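홈 | 기획 | 산업 | 연구현장 | 소프트웨어 | 구독 안내

기획특집 / 소프트웨어
분해 공정의 계획기는 무엇을 알아야 하는가
1월호 | 편집부

사용 연한이 지난 업무용 컴퓨터에서 부품을 회수하는 작업은 오랫동안 사람의 손에 맡겨져 왔다. 조립은 설계도면이 순서를 정해 주지만 분해는 그렇지 않다. 같은 모델이라도 사용 기간 중에 부품이 교체되거나 빠져 있고, 케이블의 경로는 기기마다 다르다. 자동화 설비가 조립 라인에는 일찍 자리를 잡고도 분해 라인에는 좀처럼 들어오지 못한 배경에는 이러한 편차가 있다.

부품 회수 전문 기업 Haren은 이 문제를 기구 설계가 아닌 소프트웨어의 문제로 규정하고 과제를 진행해 왔다. 과제의 대상은 데스크톱 타워 한 대에서 메모리, 확장 카드, 저장장치, 프로세서를 꺼내어 정해진 거치대에 옮겨 두는 공정이다. 인식 모듈은 Cundell이 공급하였고, 작업 계획기와 제어 계층은 Haren의 소프트웨어 부서가 직접 작성하였다. 계획기의 내부 명칭은 Etovano이다.

Etovano의 구조는 비교적 단순하다. 상위 계층은 본체의 상태를 부품 간의 의존 관계로 표현한다. 어느 카드가 어느 래치를 가리는지, 어느 케이블이 어느 부품의 인출 경로를 지나는지가 그래프의 간선으로 기록된다. 하위 계층은 이 그래프에서 현재 꺼낼 수 있는 부품을 골라 접근, 파지, 인출, 이송, 안착의 동작열을 생성한다. 한 동작이 끝날 때마다 인식 모듈이 본체를 다시 관측하고, 예상한 상태와 다르면 그래프를 갱신한 뒤 계획을 처음부터 다시 수립한다. 재계획에 허용된 시간은 6초이며, 이를 넘기면 설비는 정지 상태로 전환되어 작업자의 확인을 기다린다.

관측은 두 계통으로 이루어진다. 작업대 쪽에 고정된 카메라는 본체와 거치대의 전체 배치를 담당하고, 손목에 장착된 소형 카메라는 파지한 부품의 자세를 담당한다. 두 영상을 하나의 좌표계로 합치는 보정 절차는 매일 작업 시작 전에 수행된다. 초기 판에서는 고정 카메라만으로 부품의 자세를 추정하였으나, 로봇 팔이 본체 위로 내려오면 정작 필요한 부분이 팔에 가려지는 문제가 있었다. 손목 카메라의 영상은 그 공백을 메우기 위하여 추가되었다.

확장 카드는 공정 가운데 계획기의 부담이 가장 큰 부품이다. 카드는 길이가 길고, 한쪽 끝에 붙은 금속 브래킷이 본체 후면의 틀에 물려 있다. 수직으로만 당기면 브래킷이 틀에 걸리고, 지나치게 기울이면 슬롯의 접점에 무리한 힘이 가해진다. Etovano는 손목의 힘 센서 값을 읽으면서 인출 각도를 조금씩 바꾸는 탐색 동작을 수행하며, 저항이 기준을 넘으면 한 단계 뒤로 물러나 다른 각도를 시도한다.
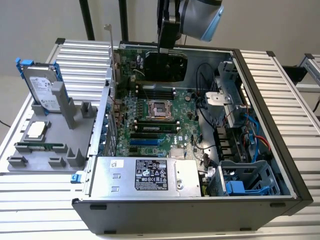
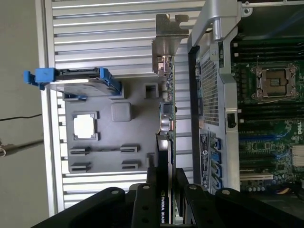
그래픽 카드를 파지한 그리퍼와 덮개가 열린 본체. 작업대 위의 거치대 쪽에는 하드디스크가 놓여 있다.

Fuchs는 이 방식에 대하여 다른 견해를 전해 왔다. 힘 센서에 의존한 탐색은 카드 한 장에는 유효하지만 기종이 늘어날수록 기준값을 일일이 조정해야 하며, 결국 조정 작업 자체가 새로운 병목이 된다는 것이다. 아울러 인출 동작은 시연 자료로 학습시키고 계획기는 순서와 안전 조건만 관장하도록 역할을 나누는 편이 유지보수에 유리하다고 덧붙였다.

Haren 역시 이 지적의 일부를 수용하고 있다. 현재까지 기록된 인출 동작은 2,000건이며, 각 기록에는 두 카메라의 영상과 관절 위치, 힘 센서 값이 같은 시각 기준으로 저장된다. 소프트웨어 부서는 이 기록으로 인출 각도를 제안하는 모델을 훈련하여 기존 탐색 동작의 초깃값으로 사용하는 절충안을 시험하고 있다. 모델이 제안한 각도가 틀리더라도 힘 기준에 의한 후퇴 동작은 그대로 남으므로, 부품 손상의 위험을 늘리지 않으면서 탐색 횟수를 줄일 수 있다는 것이 부서의 판단이다.

제어 계층의 변경도 함께 이루어졌다. 초기 판의 제어기는 위치 명령만을 받았으나, 현재 판은 100밀리초 간격으로 갱신되는 힘 목표를 함께 받는다. 그리퍼가 부품을 쥔 뒤에는 부품의 길이와 무게중심을 반영하여 이송 속도의 상한이 자동으로 낮아진다. 긴 카드를 쥔 채 손목을 회전할 때에는 카드의 끝이 본체 벽이나 거치대의 기둥을 스칠 수 있으므로, 충돌 검사에는 로봇의 형상과 더불어 파지한 부품의 형상이 포함된다. 파지 자세가 바뀌면 이 형상도 다시 계산된다.

거치대의 관리는 별도의 모듈이 맡는다. 거치대의 각 자리에는 수용 가능한 부품의 종류가 지정되어 있고, 계획기는 부품을 꺼내기에 앞서 놓을 자리가 비어 있는지를 먼저 확인한다. 당연해 보이는 이 조건은 초기 판에는 없었다. 당시에는 메모리 모듈을 쥔 팔이 놓을 자리를 찾지 못하고 본체 위에서 대기하는 사례가 이어졌고, 이후 안착 자리의 예약이 인출 동작의 선행 조건으로 추가되었다.

도구의 정비 또한 과제의 상당 부분을 차지하였다. 개발진은 설비가 정지할 때마다 직전의 관측, 의존 그래프, 선택된 동작을 하나의 묶음으로 저장하고, 이를 시뮬레이터에서 재생하는 도구를 마련하였다. 정지 원인은 현재 11개 유형으로 분류되어 있다. 가장 빈번한 유형은 케이블에 관한 것이다. 케이블은 형태가 고정되어 있지 않아 관측 시점마다 의존 관계가 달라지며, 가느다란 검은 케이블은 어두운 부품 위에서 인식 모듈이 놓치는 경우가 적지 않다. Cundell은 케이블 영역만을 따로 추정하는 갱신판을 준비하고 있다.

프로세서의 회수는 아직 제한적으로 운용된다. 소켓의 고정 틀을 여는 동작과 프로세서를 들어 올리는 동작은 요구되는 정밀도가 서로 달라, 두 동작 사이에 손목 카메라의 재보정 단계를 두고 있다. 이 단계를 생략할 수 있는지에 대해서는 부서 내에서도 의견이 일치하지 않는다.

Haren은 다음 단계로 제조사가 다른 본체를 공정에 투입할 계획이다. 새 기종의 등록에 필요한 자료는 부품 목록과 거치대 배치, 그리고 작업자가 한 차례 수행한 분해 기록으로 한정된다. 등록 도구는 분해 기록에서 의존 그래프의 초안을 추출하며, 작업자는 화면에서 간선을 추가하거나 삭제하여 이를 확정한다. 시험 운용은 기존 설비에서 야간 시간대에 진행될 예정이다.

관련 기사
- 의존 그래프로 본 분해 순서 문제
- 손목 카메라 보정, 현장에서는 어떻게 하는가
- 힘 제어 입문: 위치 명령에서 힘 목표로
- 케이블 인식의 현황과 과제
- 정지 기록을 자산으로: 재생 도구 구축 사례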